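4.2 Table color and the comfort of close handwork

When we first planned the study, table color was a minor entry on our list, tucked in somewhere after chair height and the placement of lamps. We are glad now that we kept it. 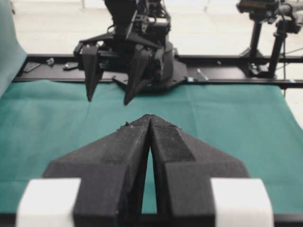

Figure 3. Green surface at close range, with matte black and bright white against it.

As described in Section 3, the sewing and mending rooms at Sturnton, Vuston and Besson each agreed to change the color of their table coverings over the course of the study, while the room at Tarnden kept its usual pale gray throughout. Each of the three changing rooms worked through white, pale gray and mid green, spending 10 weeks on each, and the order was different in every room so that the seasons would not always fall on the same color. Members filled in a short card at the end of a session, and we ended up with more than 700 cards in usable condition, a few of them with pins still stuck through the corner. Most of what we have to say in this section comes from those cards and from the long conversations that tended to start up once the card was done and the kettle was on.

We should begin with thread, since thread is what people wanted to talk about. The card asked how easy it had been to find and follow the thread during the session, on a scale running from very hard to very easy. On the white coverings, members working with dark thread were generally content and members working with white or cream thread were not. That will surprise no one who has ever dropped a length of white cotton on a white sheet. What we had not expected was how strongly people felt about the gray. We had chosen it as a sensible middle ground, and in the planning meetings everyone had nodded along, but on the cards it drew the lowest marks for dark and light thread alike. Several members wrote that they could see the thread perfectly well when they looked for it, and that the trouble lay in the looking. One wrote that the gray made her feel as though she had left her glasses at home.

The green did better for nearly every kind of work we recorded. Both very dark and very light items could be told from it easily, and members who moved between the two in one evening (hemming black trousers and then taking in a white blouse, for instance) gave it especially good marks. The exceptions were what you would guess. Anyone working with green or olive cloth was unhappy, and a small group of quilters, who rely on judging one color against another, said the green threw off their eye and made the reds look louder than they would on a bed. These members had mostly brought a square of plain cloth from home and laid it over the covering by the second or third session, a practice we had neither planned for nor forbidden, and one that we have come to think of as quite a sensible arrangement.

Eye tiredness was a harder matter to pin down. The card asked whether the eyes felt fresh, a little tired or very tired, and the answers depended a good deal on the time of day. Afternoon sessions at Vuston, where the windows are tall and face the right way, produced hardly any reports of very tired eyes on any color. Evening sessions at Besson produced plenty. Within the evening sessions, though, white was reported as the most tiring of the three, and the remarks that went with it spoke again and again of glare coming up off the table. The lamps at Besson sit low and close, and a white covering under a low lamp can be a trying thing to look at for two hours, particularly for anyone whose glasses are no longer new. Both the gray and the green brought this complaint down. The green brought it down a little further, but the gap between them is small, and we would not want a reader to order new tablecloths on the strength of it alone.

We also kept a record of how often members got up to move to another seat, thinking that this might tell us something about comfort that people were too polite to put on a card. It told us less than we hoped. In all of the rooms, people moved to be near a friend, or away from a draft, or toward the good scissors, and any effect of color was lost underneath these very reasonable motives. At Tarnden, where the covering never changed at all, seat moves rose sharply in October, when the heating came on at one end of the room and not the other. We mention this partly as a caution to ourselves. A measure that looks neat on paper can turn out to be measuring the radiators.

There is one further point about the coverings that belongs here, although it has little to do with eyesight. The white ones looked dirty very quickly. By the end of their run they carried chalk lines, tea rings and a scattering of lint from darker cloth, and the members who set up the Thursday evening session at Sturnton had begun turning theirs over halfway through the week. The green coverings picked up just as much lint, as far as we could tell, and pale fluff showed on them plainly enough, but members seemed to mind it less. We did not ask a question about tidiness on the card and we wish that we had. It came up in conversation at all three of the changing rooms, and it may well have colored people's answers to the questions that we did ask.

Age made less difference than the earlier work reviewed in Section 2 had led us to expect. Older members gave lower marks for ease of seeing on every color, and the drop from green to gray was a touch steeper for them, but the ordering of the colors was the same in every age group we looked at. Years of experience made no difference that we could find. Eight members had sewn for a living at some point, and their cards read very much like everyone else's, apart from rather firmer views on lamps, which we take up in the next section together with the seating plans.

All three changing rooms were offered their choice of covering to keep when the study ended. Sturnton and Besson kept the green. Vuston, with its good windows, asked for green on the long tables and white on the small one by the door, where the quilters sit.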